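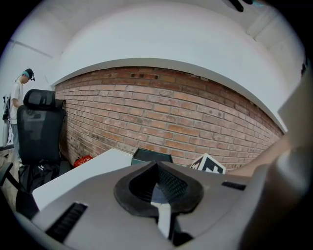

20 March 2024. Gripper two is back together and I'm pretty happy with it, so I'm writing this down before I forget which screw went where. It had been dragging on close since Monday, a sort of gritty hesitation in the last bit of travel, and the opening width we logged was wandering all over the place. I did the rebuild on the long bench and then took it over to the white table by the brick wall for the check, with the marker cube turned corner-on next to the green open-topped box. Same spot as always, so the numbers can be compared with the old ones!

Teardown first. Six screws on the shell (the short ones go at the front, I mixed them up in July and cracked a boss). The rail was full of gray fluff stuck in old grease. Wiped it out with a lint-free cloth and a bit of isopropyl, then a very thin smear of the Pirkel grease, the clear one. Please don't use the Brunner stuff from the yellow tub, it's way too thick for this rail and I'm fairly sure that's what started all this.

The return spring had taken a set. Free length was 65 mm on the new one and the old one was visibly shorter next to it, so I binned it. We have spares in the Konotden drawer, second from the top, behind the cable ties. Aliki Fragkou, if you're reading this, I took the last of the good washers too, sorry, I've put more on the order.

Lens got a blow and a wipe, nothing else. I didn't touch the focus ring. Connector at the back was fine, I just reseated it and put a fresh loop of tape on the strain relief.

Then the check. Ran 300 open/close cycles by hand with the logger going (my thumb hates me) and the closed reading stayed put the whole way. Before the rebuild it would creep after a few dozen. Marker detection on the cube was OK from straight on, a bit jumpy when I came in low from the side. Same as the other unit does, so I'm calling that lighting and moving on.

Recalibrated the width with the 16 mm block and saved the file under the Dutusholm folder with today's date. The old file is still there with "old" on the end, don't load that one by mistake.

Still to do: the trigger has a tiny bit of side play that I don't love. Could be the bushing. I tried a paper shim and it helped, then it fell out. Will print a proper one in nylon when the printer's free, and do gripper one's rail while I've got the grease out. Torque driver is back in its case, bits are in the lid.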